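Nataša Grgić
May 31, 2023

Our student project at Plotia ends its spring part this week, so I want to write down how it went while I still remember it. It will be a long thread, sorry for those who follow me for the bread.

Short background. We are a small team in the second-year robotics course in Petolau. Every team gets one topic, and ours is picking up soft things: fabric, bags, clothes, everything that does not keep its shape when you touch it.

We wanted the topic with the plastic cups. Another team was faster with the sign-up form. For two weeks I was a little bitter about it, and then I started to like the fabric.

The method: we do not program each movement. A person holds a gripper in the hand and does the task, a camera on the gripper records it, and later the arm in Cifuentes Hall tries to learn from the recordings. Most of our hours go into the recording part.

I must say that I did not expect how tired the wrist gets. The gripper is light when you take it from the shelf. After a long afternoon it is a different gripper.

Our first recordings were bad and I can say why. We moved like people. You see a bag, you grab it quickly, you correct the fingers three times without thinking. In the video this is a blur, and the model learns the blur.

So we made rules for ourselves. Approach slowly. Stop for one breath before closing. Close. Stop again. Lift. If you make a mistake, finish the movement calmly and mark the recording, do not jump back to the start.

The rule about one breath came from a teammate who plays the clarinet, and it worked better than the timer we had before. The timer beeped and everybody closed the gripper too hard.

From the end of March we worked with bigger objects. Small cloths are easy in a way, they are flat and you take the edge. With a big padded thing there is no clear edge, only curves, and it can fill almost the whole view of the camera when you come near.
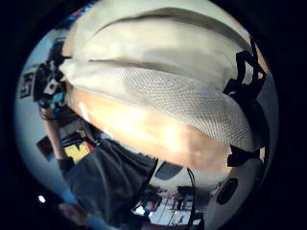
What makes fabric harder to pick up than a box?

The shape changes every time it is touched, so a grip that worked once can miss on the next try.

Cream-white fabric with a mesh panel and black straps, this is the type of object I now think about on the bus. The smooth part folds, the mesh has its own pattern, and a dark strap on light fabric attracts the eye. I think it attracts the model too, but we have not proved it.

We had a long discussion about straps. Half of the team said: always take the strap, it is made for holding. The other half said: the strap is sometimes under the object, and then the robot has learned nothing useful. We recorded both ways, in separate folders, and labeled them. I was in the second half and I am still in it.

The labels are a story of their own. At the start everybody wrote what they wanted. "strap_ok", "Strap good", "good (strap)". It took me two evenings to repair it with a script, and the script had a mistake, so it took three.

Now we have a fixed list of labels on one sheet of paper next to the computer. If a word is not on the paper, you can't use it. It sounds strict but there was less arguing after this.

About light. Warm light on one side of an object and cold light from the wall on the other side, this was for me the biggest surprise of the semester. To my eye it is the same fabric. In the pixels it is two different colors, and our early model treated the fold between them like an edge of the object.

We discussed if we should close the curtains and keep one lamp. Our instructor said we should leave it how it is, a normal room has bad light. I did not like this answer in April. In May I agreed with it.

Markers: we use the black-and-white square ones, fixed to the wall or to the table. They help us to know where the gripper was. Please print them on matte paper. We used glossy paper first and lost a full afternoon of data to the reflection.

Also, do not move a marker "only a little" in the middle of a session. Write it on the door if necessary. We did write it on the door.

Numbers for the people who asked me. We kept 1758 recordings in the final set and put aside almost 400 others. Most of those had a tracking problem, and in the rest the person forgot the rules and moved too fast. Many of the fast ones are mine.

Results, without decoration: with small cloths the arm is good enough that we can show it to visitors. With bags it depends very much on how the bag is lying. With large padded objects it often chooses a reasonable place and then closes too early, with only a little fabric between the fingers.

The early closing is what we will work on next. One idea is to record more of the last few centimeters before contact, from different sides. Another idea is softer finger pads. I prefer to try one at a time, otherwise we will not know which one helped.

In August some of us go to Floltinia, the student competition. There is a task with laundry and a task with backpacks, and we registered for the backpacks. The objects are not announced before, so it is a fair test for what we did, and I am nervous already.

If you start a similar project in your club, my advice is to record for one day, then stop and watch everything together before you record more. We waited three weeks. A lot of the recordings from those weeks are in the put-aside folder now.

And take turns. A model that learned only from one person learns the habits of this person. I come to objects from the left, always, and I did not know it until I saw the arm do the same.

I will post the label sheet and the fixed script when I have cleaned the comments in it, some of them are not polite. Questions are welcome under this post, I answer in the evenings – tomorrow we have to give back the keys of the lab and sweep the floor.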